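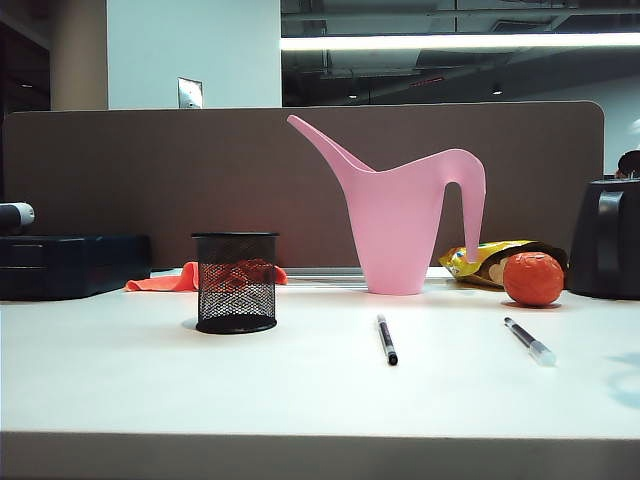 How often should I water a spider plant at work?
Posted by Hina Durrani, 18/03/2018

I just got my very first plant and I'm so excited! It's a baby spider plant from the swap table at the Belmonte library, and it's going next to my monitor on the second floor. No window close by, only the ceiling lights. The tips are going brown already. Am I drowning it, or is it thirsty?

Frauke Albers
Oh, you picked a great one to start with! Push a finger into the soil up to the first knuckle. If it feels damp, leave it alone. Mine gets a drink every 16 days in winter and more often from May to September. Brown tips are often the tap water (ours in Dukdale is very hard), so I switched to rain water and the new leaves came in green all the way down. Snip the old tips with scissors, they won't turn green again. And wait till it sends out babies, it's the best part!

nasel332
more light

Bukard
Agree with Frauke on the finger test. Check that the pot has a hole in the bottom too! I lost 2 lovely ones in a fancy pot without one. Ceiling lights are OK if they're on all day, but mine perked up like crazy after a weekend by the kitchen window.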